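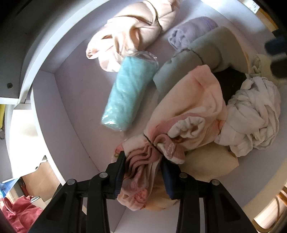

# Le robot qui apprend dans nos tiroirs

Un tiroir de linge, pour un roboticien, c'est à peu près ce qu'on peut imaginer de pire. Rien n'y est rigide, tout se chevauche, les plis changent de forme dès qu'on les effleure. Et pourtant, c'est bien là que l'équipe de Pemach, installée à Hanimville, est allée chercher ses données !

La méthode porte le nom de Grīnberga et son principe tient en une phrase : une personne prend la pince en main, fait le geste elle-même, et la caméra fixée sur l'outil enregistre tout. Pas de bras motorisé à transporter, pas de cellule de laboratoire. On ouvre le tiroir, on approche les deux mâchoires noires, on serre sur un paquet de tissu rose et pêche tenu par un élastique, et voilà une démonstration de plus. Le robot, lui, n'entre en jeu qu'au moment de l'essai, avec la même pince et le même point de vue.

J'ai passé une journée avec eux et j'avoue être reparti conquis. L'équipe a recueilli 1 335 démonstrations dans sept logements, sans rien ranger au préalable. Un rouleau turquoise sous plastique froissé, plein de reflets, y côtoie des tissus pâles que la lumière blanchit presque entièrement : deux cauchemars classiques pour la vision artificielle, et c'est précisément ce que les chercheurs voulaient garder.

Le plus joli résultat concerne l'endroit où saisir. Le modèle n'a reçu aucune consigne sur les élastiques, aucune étiquette, aucun contour dessiné à la main. À force de voir des gens attraper les paquets par leur partie étroite, il a fini par viser cette zone de lui-même — y compris sur des rouleaux qu'il n'avait jamais rencontrés. Aux essais menés chez Clisbridge, le laboratoire partenaire, il a sorti le bon article dans onze tiroirs inconnus, parfois après une ou deux tentatives ratées, qu'il corrige en reculant un peu avant de revenir.

Tout n'est pas réglé, loin de là. Les tissus très fins glissent entre les patins striés, et quand deux articles de même teinte se touchent, la pince emporte volontiers les deux. La profondeur reste aussi difficile à estimer avec le plastique transparent. L'équipe vise 3 000 démonstrations d'ici décembre, en ajoutant des paniers et des étagères, puis elle s'attaquera au geste inverse : remettre le paquet à sa place sans bousculer les voisins.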